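Wash Day: a gallery of laundry rooms, baskets and open doors

Home > Galleries > Around the house > Wash Day
Words by Sânziana Bucur

I love a laundry room. I always have! Give me a tiled corner with a drain in the floor, a shelf with a furry box of powder on it and a machine thumping away on its spin, and I'm perfectly happy for the length of a forty-degree cottons. My sister collects cathedrals when she travels and I collect places to wash socks, and I think I've had the better conversations.

So Wash Day has its own page at last, after years of being a tail end to Kitchens, where it never really fitted. I've written more than I usually do on a gallery page (my notebook was full and it had to go somewhere), so if you only want to look, scroll down. If you like reading about peg bags and fabric softener drawers, put the kettle on and stay up here with me for a bit.

What I look for

Open doors, mostly. A front loader with its door shut is a handsome enough thing, but with the door open you get everything at once: the glass bowl with its odd bulge, the rubber lip, the holes in the drum, and whatever has been stuffed inside. I like the glass best. It's thick and heavy and slightly wobbly to look through, like the bottom of a good pudding basin, and in fact I know two people who have rescued one from a dead machine and use it for salad.

Then colour. For most of my life washing machines were white and that was that. Now you meet them in silver, in black, in graphite, in a sort of brownish metal shade that I'd have called bronze on a door handle, and I'm all for it. A dark machine makes a pile of ordinary washing look wonderful. Towels you'd never glance at on the line turn into a still life.

And then the things people stick on them. Numbers, arrows, little notices about pockets, a warning about rugs. In a shared laundry the notices are half the fun. The one in my first building, in Futley, had been amended by hand so many times that the original rule had vanished and only the amendments were left, arguing with each other in three colours of biro.

A word about baskets

I could do a whole gallery of baskets, and one day I might. Wicker is lovely to look at and terrible for tights. Cloth ones on a folding frame are fine until the frame decides to fold. The collapsible rubbery kind I admire very much, but I've never managed to trust one on a staircase.

For daily use I'll take plastic every time. It's light, you can rinse it under the shower, and damp washing can sit in it for an hour without anything going musty. Holes in the sides are essential. Handles should be cut into the rim and wide enough for a whole hand, including the knuckles, and it's astonishing how many are made for the hands of a doll. Alcides Tavares, who I shared a flat with for two winters, had a cream basket that had gone everywhere with him since his student days. He used it as a suitcase when he moved in and again when he moved out. I still look for one like it in every hardware shop I pass.

I'm also very fond of a sorting system that has grown up by accident. You know how it goes: one basket for everything, then a second because the first was upstairs, then a third because it was on offer, and suddenly you have darks, lights and "ask first". No household I've visited sorts in quite the same way. Florin Marinescu sorts by how much he'd mind if it shrank, and I've copied him ever since.

Bags, nets and lost socks

A few of you wrote in July to ask about washing things in bags, after I mentioned it in the Small Kitchens gallery, so here's my pennyworth.

Mesh bags are brilliant. Use them for tights, for bras, for baby socks, for anything with a hook on it, and for the long thin scarf that ties up everything else in the load like a parcel. Zip them all the way, and tuck the zip pull under its little elastic if it has one. Don't fill them more than halfway or the middle comes out just as it went in.

Plastic bags are another matter. They're grand for carrying a load down the stairs on a rainy day, or for keeping muddy football kit away from the shirts, and I've had many a bag of washing handed to me at a kitchen door. Take them out before you press start, though! They hold water, they cling to the door glass, and they can throw the spin off balance so badly that the machine goes for a walk.

As for lost socks, run your fingers round inside the fold of the rubber seal. I have found coins in there, a hair slide, a very clean raffle ticket and once, at Trilok Mishra's, a teaspoon that his whole family had been blaming on the neighbours.

Shared machines

My favourite laundries are the ones with more than one machine, standing shoulder to shoulder. There's a companionable feeling to them. You get the double rumble, and the moment when both reach the spin together and the floor joins in. You also get the etiquette, which varies wonderfully from place to place. At Rultmont, where I stayed on the sixth floor for most of a spring, you left your empty basket on top of the machine to show it was yours, and if you were late back somebody would have moved your things into it, folded. Folded! I've never felt so looked after or so embarrassed.

In flat 108, along the corridor, they kept a jar of washing soda by the door for anyone who'd run out. Silviu Ciobanu, whose jar it was, swore by 200 grams in an empty hot wash whenever a drum began to smell. I can't tell you it's scientific but my towels were never sweeter.

The gallery

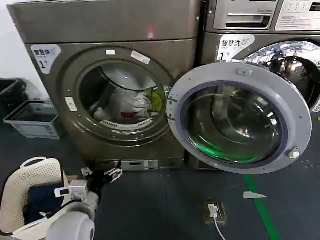
Number one, door wide open and a bundle of laundry in the drum. Dark metallic finish, three baskets to the left, a neighbour in the same colour to the right.

Don't you love that finish? It's somewhere between bronze and grey, and it suits the big round door so well. The glass has picked up a green tint too, with the shape of the drum showing in it.

The label on the front reads 智慧洗, which is more or less "smart wash", followed by a nice bold 1. And look over to the right, because the second machine has a 1 on its label as well! I was delighted when I noticed. Two number ones, side by side, no hard feelings.

Inside there's something white and see-through on top of the pile, plastic by the look of it, either a bag or a sheet, so my sermon on the subject can be found under Bags, nets and lost socks. The bit of red low down in the middle is my favourite thing on the whole page. There's a yellowy-green piece tucked in near the edge too, and the three together are as cheerful as a fruit bowl.

For the basket people: black at the back, a gray-blue one with a grid pattern in front of it, and then, down in the corner, cream with holes and a cut-out handle, with something navy inside. Alcides, if you're reading, I thought of you straight away.

More to come

The drying half of wash day is next. I have airers, pulleys, balcony lines and a very fine hot pipe to go through, and I'd like to give pegs some room of their own. If you have a laundry corner you're proud of, or one you're not proud of but fond of, do write and tell me about it. I particularly want to hear about house rules, odd ones most of all, and about anything that lives permanently on top of your machine. Mine has a cactus, a torch, a tin of buttons and my late aunt's clothes brush.

Comments

Florin Marinescu
I've refined the system since you stayed. There's now a basket for things I'd mind a lot and a basket for things that belong to my brother. Lovely page. More drums please!

Trilok Mishra
The neighbours have had their apology about the teaspoon. My mother says to tell you the green in that glass is the colour she wanted for the bathroom and couldn't find.

Alcides Tavares
The cream basket is still going! One handle has split and I've bound it with string. It has potatoes in it at the moment but it'll be back on laundry duty when they're eaten.

Sânziana Bucur
Alcides, this is the best news I've had all week. Send me a picture, potatoes and all, and it goes straight into the baskets gallery.

Silviu Ciobanu
It was 200 grams for the big machine. For a small one use less, and leave the door open afterwards so the seal can dry. I've got a new jar, by the way, with a proper lid.

Next gallery: Airers and Lines
Previous gallery: Small Kitchens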